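Verko (workshop robot)

Verko is a block-pushing robot put together in a shared workshop by Gunārs Stankevičius and Kamlesh Thakur. It slides small shapes across a flat board using nothing more than a plain rod, and it has become one of the best-loved builds in the shop. The name covers the whole station — arm, table, board and software.

Background

The builders began in February with a gripper, which they soon gave up in favor of pushing. A pushed block turns as it moves, and where it ends up depends on friction, on its shape and on where the rod touches it. That makes a wonderfully rich problem for such simple hardware!

Work surface

The arm works over a blue pegboard table with a light maple board laid on top. Dark bolts sit in the pegboard along the near edge of the board, and a square black-and-white marker lies on the table past one far corner. The camera software, called Omness, uses the marker as its fixed reference. A dark gray rod with a rounded tip hangs straight down from a black collar at the end of the arm. The foam-like blocks include blue cubes, a green cylinder, and a pentagon and a heart in yellow-orange.

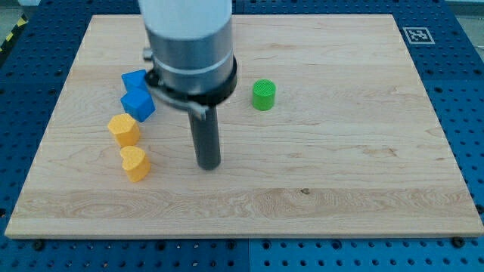
Control

Omness finds each block and hands its position to a planner named Dwivedi, after the street where the workshop stands. The planner picks a contact point, lowers the rod and pushes in short strokes, checking the position again after each one. The heart is the hardest shape to steer — a push near the notch between its lobes holds well, while a push on a rounded side tends to send it spinning.

Trials

In a run of 100 pushes with the cylinder, 94 ended inside the target circle. A longer log of 848 pushes with mixed shapes is kept at the workshop and is still being sorted by shape.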